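The Grocery Robot in the Old Upholstery Shop

On most evenings the lights at the Pumham workshop stay on well past supper, and if you walk by slowly enough you will hear Radka Omerović arguing with a shoulder joint. She has been building a sorting arm with three friends since February, in a long room that used to belong to an upholsterer and still smells faintly of glue when the heating comes on.

The arm is called Cikero, after a dog one of them had as a child, and its job in life is to put away the shopping. That is all they have ever wanted from it. Marjatta Pesonen, who had the idea, was thinking of her mother, whose hands have gotten stiff and who dreads the moment when the bags land on the kitchen counter and everything slides out in a heap. "She can cook, she can wash up, she can do the crossword faster than I can," Marjatta told me over a very strong cup of coffee. "It's the unpacking that makes her sit down and sigh."

So the four of them set to work on heaps. The first version of the arm was built from drawer runners and secondhand motors, and it cost them 300 dollars, not counting the pizza. It could lift a box of crackers beautifully as long as the box stood by itself with plenty of air on every side. Give it two boxes leaning together and it would push both of them off the table, very politely, one after the other.

Manikandan Rodrigues writes the software, mostly on the train, and he is the one who insisted that the practice piles be properly messy. Bottles and cans are easy to like, he says, since they keep their shape. Bags are another matter altogether. They sag and crumple, they shine under the lamp, and half the time the name on the front is folded out of sight, so a program that has learned to look for a word finds only the tail end of one.

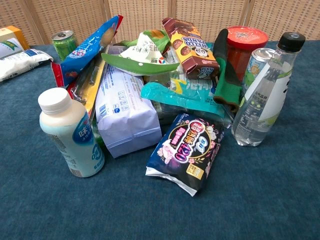
A practice pile on the workshop table, with HELLO PANDA tilted over a chip bag and a work glove draped among the groceries.

I was allowed to try beating the program at its own game, calling out things to pick while Manikandan typed, and I am sorry to report that I was not much of a teacher. I said "the green one" and was asked, very kindly, which green one I meant. There is a lesson in there about how we talk to each other in kitchens, and I have been more careful at home ever since (my husband may disagree).

The fingers are the work of Rasha Tarawneh, who used to alter wedding dresses and has strong feelings about how cloth and film behave when you pinch them. Her current pair are soft at the tips and stiff behind, and she has a shoebox full of the ones that came before. When I asked which was her favorite she dug around for a good long while and brought out a lumpy orange thing that had never picked up anything at all. She just liked the color!

Next on the list is a cupboard. Radka has found one with a door that sticks, and she considers this a great stroke of luck. Marjatta's mother has been invited to come and see the arm once it can manage a whole shelf, and she has already sent word that the tea goes on the left.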